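Ollo Steamed Bun Flour, 2 lb bag

Home > Pantry > Flours and Starches > Ollo Steamed Bun Flour

In stock. Ships from our Portland storeroom.

Okay, so this is the flour I get the most email about, and I'm finally giving it a proper page! If you've been making buns with regular all-purpose and wondering why they come out a bit gray and chewy, this is the bag I'd hand you over the counter. It's a soft, low-protein wheat flour, milled very fine, and it makes a dough that feels like an earlobe (sorry, but that's what my aunt always said and I've never found a better way to put it).

I've been selling Ollo for six years now and baking with it longer than that. It used to come in a paper sack that split if you looked at it wrong. The new bag has a fold-over top and a sticker that mostly stays stuck.
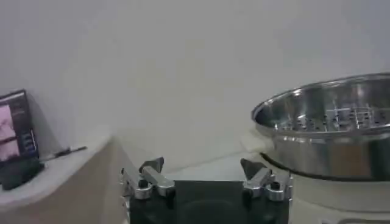

What's it good for? Plain buns, filled buns, flower rolls, and a very nice pancake if you're out of everything else. I would not use it for crusty bread. A customer of mine, Reijo Suominen, tried a sourdough with it and sent me a photo of something flat enough to mail. Get the Tzavaras bread flour for that, it's on the same shelf and we'll pack them together.

My everyday plain bun dough

This makes a small batch, and it's the one I use whenever a new shipment comes in:

2 cups Ollo flour, spooned and leveled
1 teaspoon instant yeast
2 tablespoons sugar
1/2 teaspoon baking powder
2/3 cup warm milk (hold a splash back)
2 teaspoons neutral oil

Stir the dry things, pour in the milk, then the oil, and knead until it's smooth. By hand that takes me a good ten minutes and a whole podcast segment. Let it rest under a towel, roll it out, fold it, roll it again, and cut or shape. The second rolling gets the bubbles out, and that's what gives you a smooth top. Then the shaped buns rest again until they feel light when you pick one up. My kitchen is cold, so in April I'm still waiting 45 minutes for that part. Yours may be quicker.

Steam over medium heat for 12 minutes, turn it off, and leave the lid alone for another 3 or 4. I know you want to peek! Don't.
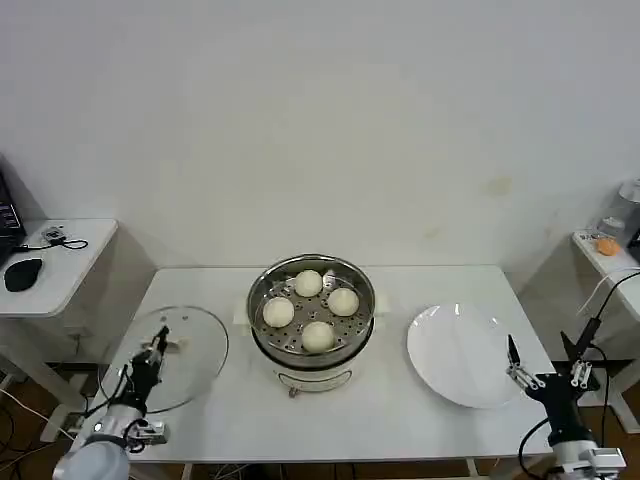

Photo: Pirjo Mustonen

I get asked about spacing a lot too. Buns swell more than you'd think, so give them elbow room and do a second round if you have to. Small squares of parchment underneath save you from peeling the bottoms off, or you can rub a little oil on the tray.

Storing the bag

Keep it somewhere cool and dry, rolled down tight, or tip it into a jar. I go through a bag so fast that mine lives on the counter next to the Grurneo sesame paste. If you bake less often, the freezer is great for flour. Just let it come back to room temperature before you add yeast, or you'll be waiting all afternoon.

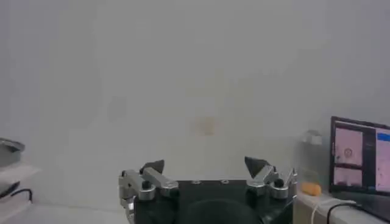 Leftover buns (ha) freeze well once they're cool. Steam them straight from frozen, 8 minutes or so, and they're soft again. The microwave works with a damp paper towel over the top, but eat them right away, they go tough while you're looking for the soy sauce.

Sizes and shipping

2 lb bag, item no. 71
Case of 6 bags, same item number, pick "case" at checkout

Cases go out by ground only, they're heavy! Single bags can ride along with anything else in your order. Contains wheat. Packed in a room where we also handle sesame and soy.
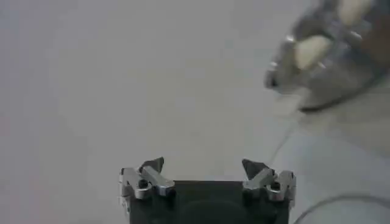

If your bag shows up with a torn corner, send me a note and I'll put another one in the mail. You don't have to ship the old one back.

People who buy this also pick up: Birkorar instant yeast, Grurneo sesame paste, Tzavaras bread flour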